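Visit report: Bestar home connectivity open day

September 9, 2024

Bestar opened its customer equipment centre to trade visitors for one day. The building handles router testing, app support and returns for its fibre broadband customers. Entry was by registration, and groups of 10 were taken round at fixed times. I joined the second group of the morning.

The tour started in the returns hall. Routers come back in grey crates, are scanned at the door and go to one of 2 benches. The first checks the power supply and the ports. The second reloads the firmware and runs a wireless test in a shielded box. Units that fail either bench go to Santoso, the contractor that strips them for parts. The guide gave the capacity as 1,000 units a week. The week's actual total was on a wall screen, but it had not been updated since Friday.

Next was the account app. The new release replaces the old bill viewer and adds a speed test, a fault report form and a pause button for each device on the home network. Registration needs the account number and a code sent by text message. My code arrived promptly. The speed test uses a server inside Bestar's own network, so the result says little about the route beyond it – a visitor raised this and the guide agreed. The fault form accepts photos but not video.

Pramutwood had a stand in the corridor with its mesh extenders. They pair with the Bestar router by holding one button until the light changes. The demonstration pair dropped its link once when the fire door was closed, and came back without a restart. The price list was for trade accounts only.

The last stop was the connected home area on the upper floor, fitted out by Prisevwood. It is used for checking how household devices share one wireless channel. The team keeps a log of every device that loses its address after a router restart, and more than 3,000 entries have been made since March.

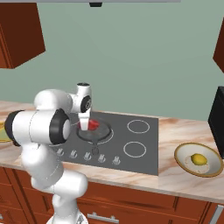
Most of the entries concern older devices that only use the 2.4 GHz band. The current workaround is to give them a separate network name, which the app can now do from the settings page. A permanent fix is planned in the router firmware, with no date given.

Parking was at the rear and free. Coffee was in the lobby, and the printed tour map had the two staircases swapped. The slides are to be sent by email to everyone who registered.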